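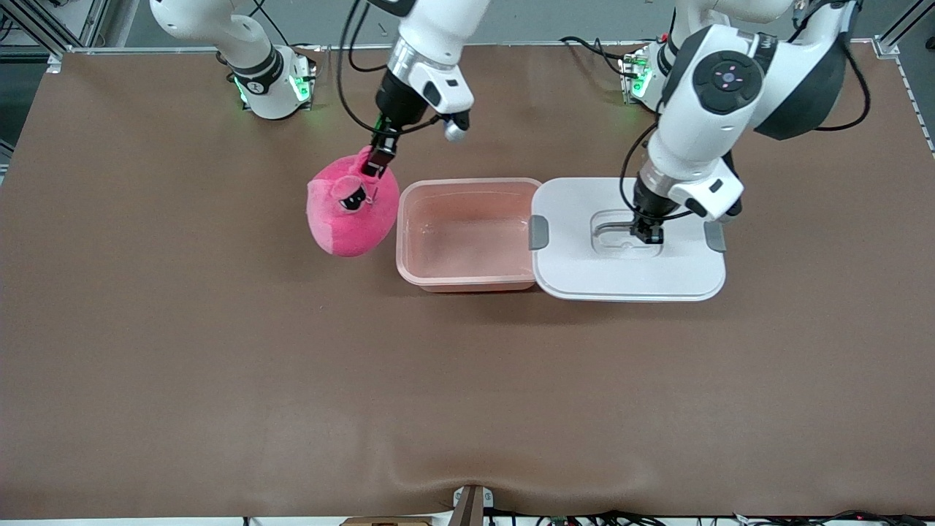

Pink plush toy, plastic container and a white lid

shower hose: is the Sketa worth double?

drizzlebox
My handheld shower hose split at the wall end after 2 years. The store in Skostamside has the Rumard, plain vinyl, and the Sketa, which is steel wrapped and costs twice as much. The Sketa box says "tested to 400 pull cycles." Is that a lot? Sounds like a month of showers to me.

oldflange
It's a number on a box. Pulled how hard? With hot water in it or dry on a bench? Unless they tell you that, 400 means whatever they want it to mean. Buy the Rumard and put the rest toward good washers.

tub_and_tile
Disagree. I've put the Sketa in three rentals and haven't replaced one yet. Vinyl goes stiff in a hot bathroom, then it kinks right below the nut and that's where it leaks.

oldflange
And how long have they been in?

tub_and_tile
First one went in last May.

oldflange
So about as long as any hose lasts. Come back when they're old.

kneeling_pad
The steel on the outside doesn't hold the water. There's a thin liner inside doing all the work, and the liner in my Makori (also steel wrapped, also pricey) popped at the crimp. You can't see it going, either. With clear vinyl you at least get to watch it turn yellow.

drizzlebox
That's kind of what I was afraid of. Does anybody know if the nuts are brass on either one? The Sketa listing says "metal finish" and I don't trust the word finish.

tub_and_tile
Mine took a magnet test and didn't stick, for what that's worth.

oldflange
Not worth much. Chrome on plastic won't stick to a magnet either. Scratch the inside of the thread with a nail and look at the color.

kneeling_pad
Also check how long a hose you need before you pay for either. People buy the extra long one, it lies in the bottom of the tub, and then they complain about mold. And hand tight plus a little bit with a rag - no big wrench on it. I'd bet half of the "defective" reviews are cracked nuts from that.

drizzlebox
I did use a wrench on the old one. Quite a big one.

oldflange
Well, there's your split.

tub_and_tile
Could be, but that still doesn't make vinyl the better hose.

drizzlebox
Going with the Rumard for now and keeping the receipt. If it kinks I'll be back to complain.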